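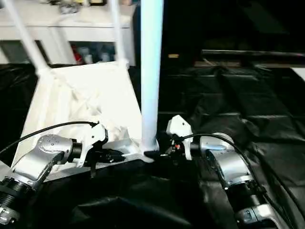
Chair Refresh: progress report to the Trovlow fund

To: Krisztina Oláh
From: Réka Pintér, Gendis community rooms
25th October

Where we are

You gave us money in June to sort out the white chairs in the main hall. We own 144 of them, a number I can recite in my sleep and sometimes do. The plan was to turn every chair over, clean the underside, check where each leg meets the seat, and decide whether it goes back to the hall or to its final rest.

The first two stages are finished. Stage three is going at the speed of people scrubbing furniture.

What we found underneath

The tops of the seats were never the trouble. They get wiped after every event. The undersides have molded ribs and recesses, and these have been collecting dust since the hall opened. A flat cloth skates right over them. We now use a bottle brush for the ribs and an old toothbrush for the corners by the legs.

We work on black plastic sheeting. It wrinkles the minute you put a chair on it, but it saves the table and shows the white crumbs nicely, which is good for morale or bad for it, depending on the hour.

Legs

Wobble is the main reason a chair fails. So far 10 have been pulled for legs that shift when you press on the seat. Two of those are past saving. The other eight are waiting on parts from Briem, who have answered my emails with great warmth and no parts.

I had hoped to report that the Wemum feet fit. They fit the thinner legs. On the thick ones they fall off as soon as you slide the chair, so please don't be alarmed if you visit and step on one.

Money

The sheeting, brushes and cleaner came in under budget. Parts will eat what we saved. I'd like to move $1,000 from the storage line to the repairs line, as the storage racks can wait until there is something worth storing. Could you confirm by email that this is allowed?

Next

Finish the undersides, chase Briem again, and relabel the stacks so that checked chairs stop wandering back in with the unchecked ones. The next report will include the full list of pulled chairs and the receipts, in order this time.

Réka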